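The tablecloth comes first

There is a kind of cooking that only happens when you have one decent pot and whatever the fruit and veg man had left. Callum Cowie has been doing it for 15 years, in rented flats and borrowed cottages, and he talks about it the way other people talk about football. Ask him what he'd rescue from a fire and he says the pot. Then he has a think and says the tablecloth too.

I love this about him! Most kitchen talk is all knives and gadgets, and Callum starts with the cloth. His is a pale woven one, and he puts it down before he unpacks a single thing. Shopping goes straight on top — fruit still in its bag, veg wherever it fits — and for an hour the table is a shop counter, a chopping station and a recycling depot all at once. Cardboard gets pushed to one side. It can wait until the soup is on.
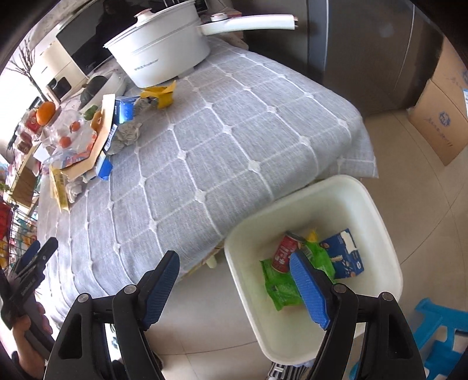 The soup is nearly always squash. He learned it in Clatadberg, from a landlady who grew far too many and left them on the stairs for her tenants. You cut it into big wedges, skin and all, and roast it until the edges catch. Then into the pot with an onion, 200 grams of red lentils and the juice of a large orange, which sounds odd and tastes glorious. I have made it 8 times in May alone (my neighbours in Zesbridge have been very patient) and I'm still fiddling with the orange. Half the juice at the start and half at the end is my favourite so far, though Callum thinks that's fussy.

He is just as firm about pots. Get one with a lid that fits and a long handle, he says, and pick it up in the shop before you buy it. Imagine it full. A big pan that feels fine empty can be a brute once there's soup for six in it, and plenty of people only find that out halfway to the sink.

What comes after supper is my favourite part. The bowls go, the cloth stays, and somebody peels an orange over it while the cardboard finally gets flattened. Callum shakes the crumbs out of the back door and leaves the cloth over a chair, ready for the morning.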